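Raroson releases heritage wallpaper range for small rooms

CUSBERG: Raroson has announced the release of Clistetti, a range of 40 watercolour wallpapers intended for powder rooms, alcoves and studio walls. The range includes a ribbon lattice design in pink, with light blue bows, clusters of roses and small blue flowers. Rolls are priced from $119 and will be available through Moodley showrooms from November. Colour samples may be requested at the counter.
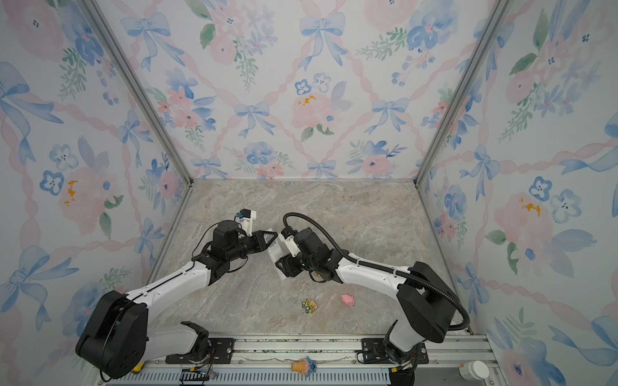 Imtiaz Herath asked whether the lattice could be matched across an inside corner without wasting most of a roll.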